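特龙霍姆数据采集点招聘：机械臂示教采集员、场景布置员（长期，可轮班）

发布部门：诺杜机器人数据组
工作地点：特龙霍姆园区（Trerholm）二号楼一层
招聘人数：采集员8名，场景布置员若干
到岗时间：三月起分批到岗

一、我们在做什么

诺杜（Naidoo）给双臂机器人做操作类学习系统。系统要学会插拔插头、整理线缆、把零件放进孔位这类桌面上的活，需要大量由人带着做出来的样本。采集员通过遥操作设备控制机械臂完成一个动作，系统同时记录各关节的角度、夹持端的状态和几路画面，一次完整的动作算一条样本。样本经过质检后进入训练集。

目前任务库里有309个任务，分属电工配件、厨房用品、文具、衣物、包装材料等几个大类。这一批主要补电工配件类，共116个任务，包括插线板、开关面板、插座面板、断路器、适配器和各种线缆。这一类物件硬、重、线多，采集难度比较高，前期废条也多，所以需要固定的人手，不接受只做几天的短工。

二、岗位一：示教采集员

工作内容：
1. 按任务单操作机械臂，完成抓取、插拔、移动、摆放等动作。
2. 每条样本录完后在界面上标记成功、失败或作废，并选择原因。
3. 发现设备抖动、延迟、画面卡住时停止录制，报当班技术员。
4. 每班开始前做一次回零和夹爪开合检查，填写检查表。
5. 参加每周五下午的样本复看，时长一小时，计入工时。

要求：
1. 年满18周岁，高中或中专以上学历，专业不限。
2. 双手协调，手部无严重旧伤。左撇子可以报名，设备可以调。
3. 矫正视力正常，戴显示设备不会严重头晕。试岗时会测，晕得厉害的不建议勉强。
4. 能坐能站，单次连续操作不超过五十分钟，中间休息十分钟。
5. 看得懂中文任务单，会基本的电脑操作。
6. 有过游戏手柄、挖掘机、无人机、缝纫、焊接、钟表维修之类经验的优先，没有也可以，培训从头开始。

三、岗位二：场景布置员

工作内容：
1. 按布置单在桌面上摆放主物件和干扰物件，每录完一组更换一次位置和朝向。
2. 采集中需要人配合的任务，由布置员站在桌对面扶住、按住或递送物件。
3. 整理、登记、清点物料，损坏的及时换下。
4. 保持桌面和地面的线缆不绊人，班后把物料归位。

要求：
1. 年满18周岁，学历不限。
2. 做事有条理，能照单子摆，单子上写“随意”的地方要真的换，不要每次都摆成一个样子。
3. 能久站，能搬动十公斤以内的周转箱。
4. 插线板等电工配件在采集时一律不接市电，布置员上岗前须通过用电安全小考。
5. 工作时不戴戒指、手链、手表，长发扎起，袖口收紧。

布置员和采集员同班同桌，两个人搭得好，出活就快。做满一个季度的布置员可以申请转采集员，不用重新面试，只考操作。

四、什么样的样本算合格

很多人面试时会问，这里统一写清楚。

动作要完整，从机械臂离开起始位开始，到物件放稳、手臂退开为止。中途停顿超过三秒的作废。夹住以后滑脱，又重新夹住并做完的，可以保留，但要标“有恢复”，这种样本我们也要。没夹住就去拨、去推、去撞的，作废。桌上其他物件被带倒的，看任务单的规定，多数情况作废。

速度不追求快。新人最常见的问题是着急，末端在物件上方来回晃，看起来一直在动，学出来的东西也跟着晃。宁可慢一点，路线走直，靠近物件时再减速。

需要人配合的任务，布置员的手要在机械臂靠近之前放好，放好以后不再挪动，直到采集员报“退”。手放在任务单标明的一侧，与夹爪保持规定的距离。任何一方觉得不对，直接喊停，录了一半也停，不扣条数。 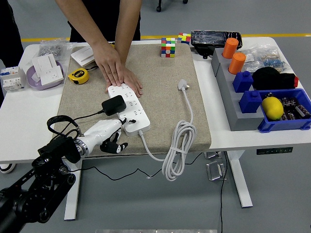
带软线的物件另有规定。线的走向每组都要变，可以盘起来，可以拖着，也可以垂到桌沿外面，但不能绕在机械臂的关节上。插头朝上朝下、朝里朝外都要有，比例看布置单。桌上的干扰物件从公共物料架上领，不要用自己的私人物品，尤其是手机、钥匙和证件，画面会入库，事后很难清理。

同一个任务由不同的人来做。每个人的习惯不一样，有人从左边进，有人从上面进，都可以，不要求统一，只要符合上面的合格标准。

五、培训和试岗

培训五天，按正式工时计薪。前两天在练习台上做抓放方块和套圈，第三天开始接触插拔类任务，第四天、第五天跟老员工的班。培训结束考核二十条，合格十五条以上进入试岗。考核没过可以补考一次。试岗期一个月，期间每天有人看样本并当面反馈。

六、工时和待遇

早班八点到下午四点，晚班下午两点到晚上十点，中间用餐一小时，计薪。每周五天，轮休。不安排通宵班。

采集员试岗期月基本工资5600元，转正后6400元；布置员试岗期5000元，转正后5700元。晚班每班补贴40元。采集组每月目标是3,000条合格样本，按整组计算，达标后全组发奖金，采集员和布置员同样发。个人不设单日最低条数，设备故障造成的停工照常计薪。

缴纳五险一金。园区有食堂，午餐晚餐各补15元。园区班车从科克山（Kerkberg）站发车，早晚各两趟。不提供宿舍，可以协助联系附近合租。

七、关于录像和个人信息

采集时会录到布置员的手臂、躯干，有时会录到旁边走动的同事。入职时签一份单独的知情同意书，写明画面的用途、保存期限和查看范围。拍到脸的画面入库前做遮挡处理。不同意录像的，我们不能安排这两个岗位，但可以投质检岗，质检岗在另一间办公室，不进采集区。

离职后可以书面申请删除能够识别本人的画面，收到申请后三十天内处理。已经遮挡、无法识别的部分不在删除范围内，签字前请看清楚这一条。

八、报名方式

把简历发到招聘邮箱，邮件标题写“岗位名称＋姓名＋可到岗时间”。简历一页即可，写清楚住在哪个区、能上早班还是晚班、做过什么手上的活。不需要照片，也不需要求职信。

也可以直接到二号楼一层前台填表，工作日上午九点到十一点半有人接待。前台旁边就是庞德蒂（Pondetti）咖啡，园区地图上标的是咖啡店，按那个找比较快。

简历通过后会电话通知面试。面试分两部分，谈话二十分钟，上机四十分钟，当天完成，两天内答复。上机用的是练习台，不要求会，主要看手稳不稳、听不听得进提示。请穿不露脚趾的平底鞋。

采集组负责人：Nabila Rondonuwu。面试由她和当班技术员一起进行，她讲中文和英文，面试语言可以自选。

之前投过质检岗没有录用的，可以再投这两个岗位，简历不用重写，邮件里注明一下即可。中介和代招请勿联系。招满后本页会撤下。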